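Brurkia counts the work women don't get paid for
8/7/26

I'll admit I only went to the Tlapale community hall for the free coffee. I stayed three hours, and I came home with a notebook so full I had to write up the inside of the cover!

The draw was a new survey of home life in Brurkia, put together by Eustaquio Varela and a small team from the Osow research office. They asked 2,000 households across the province who cooks, who cleans, who sits up with a sick kid, who skips a shift when grandma has a doctor's appointment. You can probably guess where this is going (I did), but the size of the gap still made me put my cup down. Women in the survey put in 400 minutes of unpaid work on a typical day. Men put in 174. And that's counting yard work and fixing the car, which Varela told us he had fought to keep in so the men couldn't complain.

What really got me was the part about jobs. Of the women who had left paid work in the past few years, 390 said they'd go back if they could find someone to look after a child or a parent. Those are people with training, a lot of them former teachers and clerks, and the province keeps telling us it's short of both. I sat next to a woman who used to keep the books at a trucking company, and she nodded so hard through that slide that our whole row of chairs was shaking.

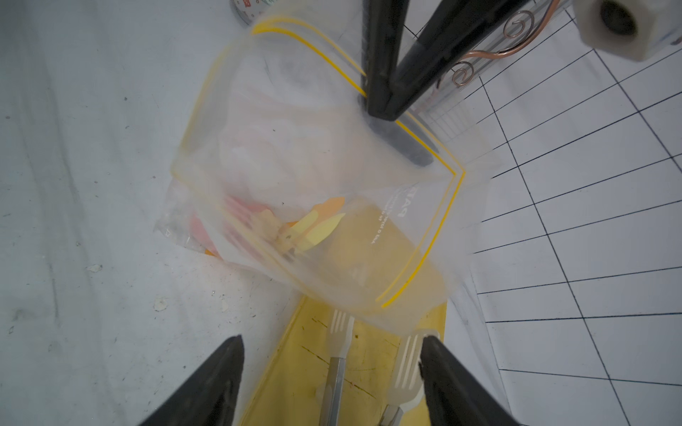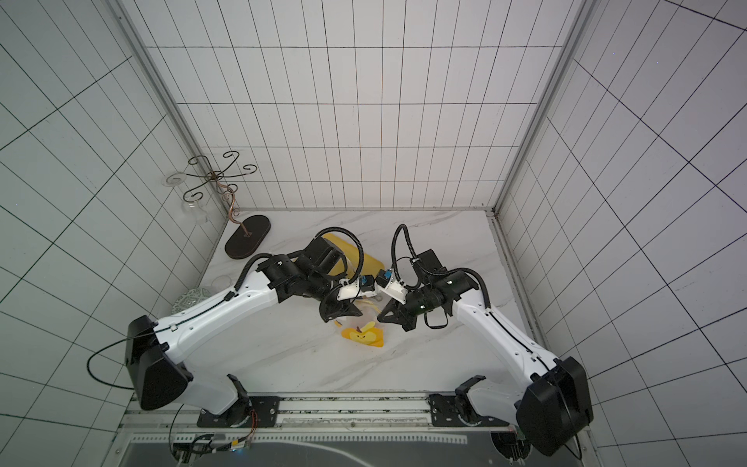

A zipper storage bag, first picture; a marble-patterned tabletop and tiled walls, second picture.

Now, the money. The provincial council put up a pilot in February called Premgate, which gives families a voucher for day care or for a home aide. It's a decent idea and I want it to work. The trouble is that you have to be employed already to get one, so a mother who wants to look for a job has to find the job first, then find somebody to watch the baby for the interview, the first week and however long the paperwork takes. Varela was polite about it. "The voucher reaches the people who have already solved the problem," he said, and a few folks from the council studied their shoes.

He wants three changes: let job seekers apply, pay grandparents who are doing the care anyway, and give fathers leave that they lose if they don't take it. That last one started a pretty lively argument near the back. One man said his boss would laugh him out of the building. A younger guy, with a baby asleep on his shoulder the entire time, said his boss did laugh, and he took the days off regardless. He got a round of applause and the baby slept right through it.

The council says it will look at the rules for Premgate before the next budget, though I couldn't get anyone to give me a date. I asked twice. The full survey is at the Osow office if you want to read it, and there's a short version at the Tlapale library desk, next to the bus schedules. I'm going back for the follow-up meeting on family leave, and I've already told my brother he's coming with me.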